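Green grapes, pick now or wait?

wernus40 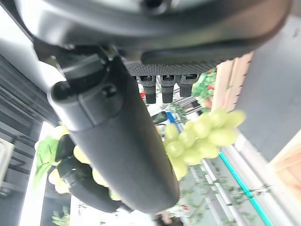 My mother-in-law swears by waiting until the first cool night, and I've always gone along with her (she does make the jelly, after all!). This year I'm itching to start early, though, as the birds took so many last June and I can't bear a repeat. The bunches are that pale yellow-green now, and the ones with the light coming through look nearly see-through to me. Would you cut on Friday?

Setex

Oh, I'd wait. Color fooled me for years. Taste one from the bottom of the bunch, and if it puckers you, give it 7 more days.

clurkora

Have to disagree, Setex! For jelly I like them a bit tart, they set so much nicer.

wernus40

Tasted one, puckered. Netting goes on tonight, then.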